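Minutes - Laundry Task Data Collection, Progress Meeting
Buddale site, second floor meeting room
3/30/20
Present: collection lead, two operators, annotation lead, training engineer, Vineck liaison (by phone)
Apologies: Brevon hardware support

1. Minutes of the last meeting
Accepted with one correction. Item 4 should say the wrist calibration is done at the start of each shift, not each week.

2. Collection totals
The target for this phase is 200 accepted demonstrations of the loading task. The lead reported that 58 have been accepted so far. Most of the rejected ones were stopped early by the operator or had a gap in the joint log. The training engineer asked that stopped runs be kept in a separate folder and not deleted, as he may want them later for a failure classifier. Agreed.

Operators said a full run takes longer than planned when the door has to be opened by the robot. They asked if some runs could start with the door already open. The training engineer is fine with this as long as the start state is entered in the run sheet. Door-open and door-closed starts will be counted separately from now on.

3. Station setup
The basket stays on the left side of the machine for the current block. It will move to the right side for the next block, and the floor marks will be redone before that starts. Operators are to check the basket position against the marks before each run and put it back if it has drifted.
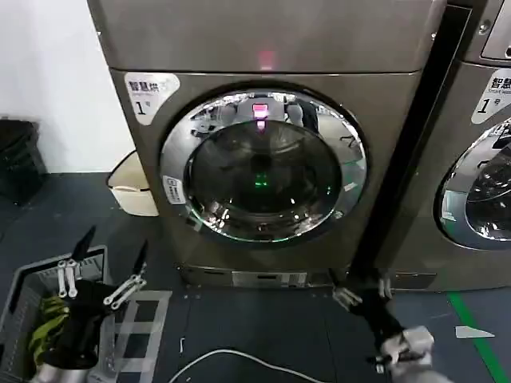
Cable routing was discussed again. The annotation lead would like cables kept out of the head camera view where possible. The collection lead would prefer some variation in the background and does not want to spend time on a perfectly clean floor. It was left that cables must not cross the path of the base or touch the basket. Anything beyond that is up to the operator on shift.

4. Clothing set
The Chang set has arrived and has been logged. Operators find the thin dark items hard to separate in the gripper view, and two pieces are often picked up together. After some discussion it was decided to keep double picks in the data if both pieces end up in the drum, and to tag them. If one piece falls on the floor the run continues and the operator picks it up with the arm. No reaching in by hand during a recording.

Socks are put off to the next phase.

5. Annotation
Almost 50 runs have been segmented into reach, grasp, lift, insert and release. The annotation lead said the line between lift and insert is still being marked differently by different people. Proposal: insert begins when any part of the cloth passes the plane of the door ring. Agreed, and runs marked before today will be checked against this rule.

Language labels are to stay short. "Put the clothes in the washer" is enough for the whole task. Subtask labels follow the list sent out in February.

6. Hardware
The left gripper has been slow to close on a few runs. Brevon has been asked for a spare set of finger links and no delivery date has been given. Until then operators should run the open/close check twice before recording and write down the result. The right arm has no open issues.

Vineck asked if the wrist camera exposure could be locked. The training engineer will try it on a small batch first - the inside of the drum may come out too dark.

7. Actions
Collection lead - add start state column to the run sheet; redo floor marks before the next block
Operators - tag double picks; log gripper checks
Annotation lead - send out the new insert rule and recheck earlier runs
Training engineer - set up folder for stopped runs; test locked exposure
Vineck liaison - confirm storage quota for the wrist video

Next meeting to be set once the spare parts date is known.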